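From: Tamara Hrytsenko
To: Tableware list
Subject: Re: Grey marks on white tabletop, and which bowls to keep

> Hello all,
>
> We moved into the new place in March and the kitchen came with a white
> table, matt finish, no idea of the maker. I have eaten off it with the
> same set of stoneware for years without trouble on the old oak one, but
> on this I am getting thin grey lines wherever a bowl gets pushed across.
> They don't come off with washing-up liquid. Is it the table or the bowls?
> I would sooner not use mats at every meal. Also, if I do have to replace
> the bowls, what are people happy with? Four of us, mostly soup and
> porridge, and they have to go in the dishwasher.
>
> Peter

Peter,

It is nearly always the bowls. Turn one over and run a finger round the foot. On a lot of stoneware the ring it stands on is left without glaze, and that part is as rough as fine sandpaper. On oak you would never notice. On a hard white top it acts like a pencil, and what you are seeing is mostly clay left behind on the surface, with perhaps a little real scratching underneath.

Try this before you buy anything. Make a paste of bicarbonate of soda and water, put it on a damp cloth and rub one of the lines gently for a minute. Wipe it off with clean water. If the line goes, it was only a deposit. If it goes faint but stays, there is a scratch as well and you will have to live with it. Don't use a green scourer or a melamine sponge on a matt top, as both will leave a shiny patch which looks worse than the line. I have one of those by the bread bin.

For the feet, buy a sheet of wet and dry paper. Start with 100 grit if they are very rough, otherwise you can go straight to something finer. Lay the paper flat on a board, wet it, stand the bowl on it and turn it with light pressure, ten or twelve turns. Rinse, dry, feel it again. Do it wet so you are not breathing the dust. I did our old Rissanen bowls this way and they have been fine since.

As to which bowls, I have been through three sets on a white table so I can say what I found.

The Rissanen ones are good and heavy and stack well, but the foot is bare and needs sanding as above. Ours were 23 pounds each, and at that price I was cross to be sanding them.

Lometti are lighter and glazed all over, foot included. No marks at all. They do chip at the rim, and we lost two in the first winter. They also get too hot to hold in the microwave, if that matters to you.

Clerov I bought for the grandchildren. They are plastic, they mark nothing and bounce off the floor. They came out of the dishwasher cloudy after a few months and I wouldn't serve soup to visitors in them.

The ones we use every day now are the plain Loluvia, in the colour they call lagoon. It is greyer than the website makes it look and I nearly sent them back for that reason. On the screen they were close to turquoise. In our kitchen they are a dull blue-green, darker or paler depending on where the light is coming from, and I have got to like it. 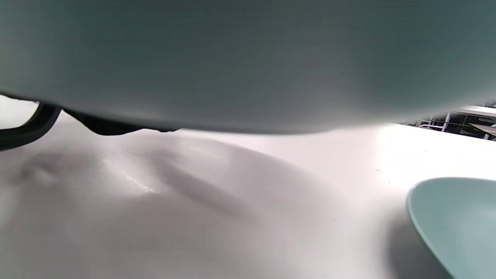
The blue-green close up, with a white table under it.

The rim is rounded, so they pour reasonably well, and there is no pattern to wear off. I would call them a medium weight. They hold 60 centilitres if you fill them right up, so a proper helping of soup without it slopping. For porridge they are on the large side and you may want a smaller one as well.

One point on white tables in general. Ours looks faintly pink at some times of day and I spent a good while trying to clean it off before I accepted it was the light. If you are judging marks, do it in the morning by the window with the overhead lamp off, or you will be scrubbing at shadows.

If you do decide on mats, felt ones hold crumbs and cork ones are easier. You could also stick those small clear silicone dots under the bowls, but they come off in the dishwasher and end up in the filter.

There was a longer thread on unglazed feet a while back, message 309 in the archive, with a reply from someone who used a diamond pad instead of paper. I haven't tried it.

Let us know how the bicarb goes.

Tamara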